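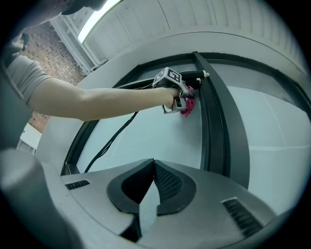

Limpieza de un acristalamiento con pinza manual y paño rosa.

Sunley pide que no se hable de «norma» para las pinzas manuales hasta que haya pruebas que la respalden

La firma de ensayos Sunley publica sus observaciones al borrador de buenas prácticas que Gestmont ha puesto en circulación para la recogida de demostraciones con pinzas manuales en tareas de limpieza. La conclusión es poco entusiasta: el texto ordena bien el vocabulario, pero promete una seguridad que en su redacción actual no puede garantizar.

El borrador, abierto a comentarios hasta febrero, se presenta como «marco de referencia» para empresas que graban a personas limpiando cristales, encimeras o mamparas con el fin de entrenar después a un robot. Propone una ficha por sesión, una revisión del equipo antes de empezar y un sello de conformidad que el fabricante podría estampar en su documentación comercial. Es este último punto el que más reparos despierta en Sunley.

«Un sello que se concede a partir de una ficha rellenada por el propio interesado no certifica gran cosa», afirma Mhairi Shearer, responsable de ensayos de la firma. «Hemos leído las 55 páginas buscando un criterio de rechazo. No lo hay. Se puede suspender en todos los apartados y seguir siendo conforme, siempre que se haya anotado el suspenso.»

Sunley revisó 348 fichas cedidas por Sidholm, uno de los talleres que aplicaron el borrador en fase piloto. En muchas de ellas la casilla dedicada al recorrido del cable aparece marcada como «correcto» sin más explicación. El documento no dice qué debe considerarse correcto: ni holgura, ni puntos de sujeción, ni distancia a la zona de trabajo. Quien limpia un vidrio vertical con el brazo extendido trabaja con el cable colgando, y una casilla no resuelve si eso es aceptable.

Algo parecido ocurre con la presión sobre el cristal. El borrador recomienda «una presión moderada y constante», fórmula que cada operario entenderá a su manera. Tampoco distingue entre un paño bien sujeto entre los dedos de la pinza y otro que deja el plástico en contacto con el vidrio, pese a que el robot aprenderá por igual de los dos gestos.

Las observaciones enviadas a Gestmont se resumen así:

- Retirar el sello de conformidad o confiar su concesión a un tercero.
- Definir el recorrido admisible del cable para trabajo en vertical y por encima del hombro.
- Sustituir «presión moderada» por un valor medible y el método para medirlo.
- Exigir que el marcador visual de la pinza se compruebe también al final de la sesión.
- Fijar pausas para quien trabaja con el brazo en alto. El borrador dedica al descanso 2 líneas.

Rory Swanson, coordinador del borrador en Gestmont, respondió por escrito que «el texto es un punto de partida y no pretende sustituir a la normativa laboral». Sunley toma nota, aunque recuerda que el folleto que acompaña al borrador emplea la palabra «norma» ya en el título.

La firma no se opone a que el sector se dote de reglas comunes y ha ofrecido su laboratorio de Dunbar para repetir hasta 400 sesiones con criterios acordados de antemano. Por el momento no ha recibido contestación a esa propuesta.

Las observaciones completas pueden solicitarse a Sunley.

Contacto de prensa: Rasa Venckus, departamento de comunicación, Sunley.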